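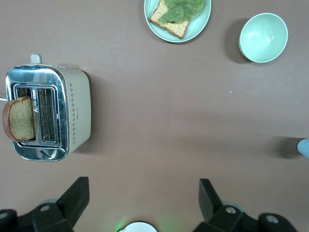 Cream and chrome two-slot, with a slice in the left side.

Posted Aug 19, 2023 by the Fletcombe shop blog

We use cookies to remember your basket. OK / Settings

I've had the Narnineck two-slot on my own breakfast table since May and I'm still pretty smitten! The top is shiny chrome, the body is a soft matte cream, and there's a row of little diamond dot patterns running along the side panel that I didn't care about at first and now really love. The lever knob is cream too, small and rounded – nice to push down when you're half asleep.

Each slot has wire guards inside, so regular sandwich bread stands up fine. Big crusty slices off a round loaf are more of a squeeze (I cut mine in half). The chrome does show fingerprints. I wipe it with a dry cloth and get on with my day.

It comes with a white cord and goes on any normal kitchen outlet. We've sold 300 out of the Manport store so far, and more are on the way in cream only.

Comments (3)

toastfan_mp: Does it do bagels? Mine always get stuck.
Fletcombe shop: Thin ones yes, the fat bakery kind no, sorry!
gullsnest: Got mine last week, the dots are so cute. Wish it came in green.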